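Kestodel TL-200 Prompter and Cue Light Set

Product code: TL-200
Manufacturer: Kestodel
Supplied by: Musero Studio Hire and Sales
Page last checked: 2025-12-21

Overview

The TL-200 is a presenter prompter for small television studios, chat show sets and recorded interviews. It consists of a hood, a beam-splitter glass, a monitor and a separate cue light that mounts on top of the hood. The set is sold complete or hired by the day. It replaces the TL-100, which is no longer made, although spare glass for the older model is still kept in stock.

The hood fits in front of the camera lens and shows the script to the presenter along the line of the lens. It is made for seated work at fixed positions. For handheld or crane work the Jeko range is lighter and should be considered first. 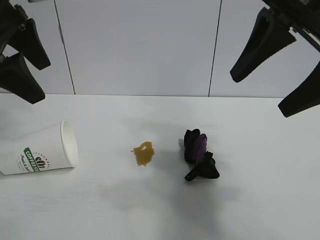
The monitor is a flat panel with a brightness of 400 nits. This is enough for a normally lit studio floor. It is not enough for direct sunlight, and outdoor users should order the high-brightness panel under the separate code given below. Text can be reversed on the monitor itself, so the script computer does not need to do it.

The cue light has two lamps, red and green. Both can be dimmed. The red lamp follows the tally output of the vision mixer, and the green lamp is worked by hand from the floor manager's box. The box is connected by a single cable and can be clipped to a belt or left on the desk.

What is in the set

Hood with folding fabric cover
Beam-splitter glass in padded sleeve
Monitor with power supply
Cue light and floor manager's box
Base plate and rods
Counterweight, 400 g
Carry case with wheels

The script computer and software are not included. Any program that gives a full-screen output will work. Most customers who hire from us use Kyei Script, and a licence can be added to the order for the length of the hire.

Setting up

1. Fix the base plate to the tripod head and tighten both screws before adding any weight.

2. Slide the camera on to the plate and set the lens height against the scale on the left rod. The front of the lens should sit just behind the glass without touching it.

3. Fit the monitor, then the hood, then the glass. Handle the glass by its edges. Finger marks on the coated side show up on tight shots and should be removed with the cloth in the sleeve. 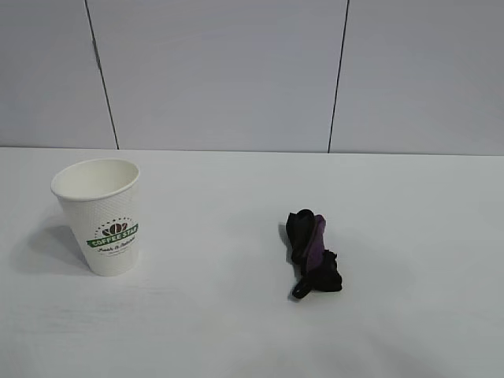
4. Add the counterweight and check the balance with the tripod head unlocked. Two people are advised for this step where a large zoom lens is in use.

5. Connect the cue light and test both lamps from the gallery and from the floor box.

6. Ask the presenter to read one full page from the working position. Adjust text size and scroll speed before the first take.

Reading distance

Comfortable reading distance with the standard monitor is up to 4 m. Beyond that the presenter's eye movement from side to side becomes visible to viewers, because the text has to be set larger and each line takes up more of the glass. Narrow margins on both sides help – a column of four or five words per line is usual for news and links.
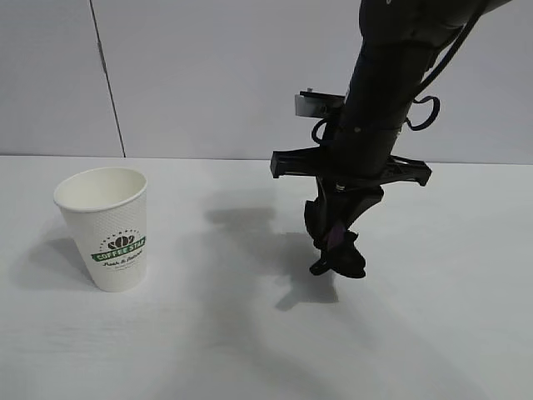

Guests who have not used a prompter before tend to read better from shorter lines and a slower scroll. For panel shows, one prompter on the host's camera is normally sufficient. Award presentations and live links need a second unit if the host turns between cameras.

Specification

Power: mains or 12 V
Input: HDMI and SDI
Loop output: SDI only
Monitor brightness: 400 nits
Lens limit: wide lenses to 23 mm on a full-frame camera
Cable supplied: floor box cable on drum
Guarantee: parts and labour until the second April after purchase

Options

TL-200H – high-brightness panel
TL-200G – spare glass
TL-200F – foot control for scroll speed
TL-200C – second cue light

Orders and hire

Hire sets are tested before they leave the Musero store and again on return. Damage to the glass is charged at the list price of the TL-200G. Sale orders for the standard set are sent from stock; the high-brightness version is built to order and cannot be returned unless faulty.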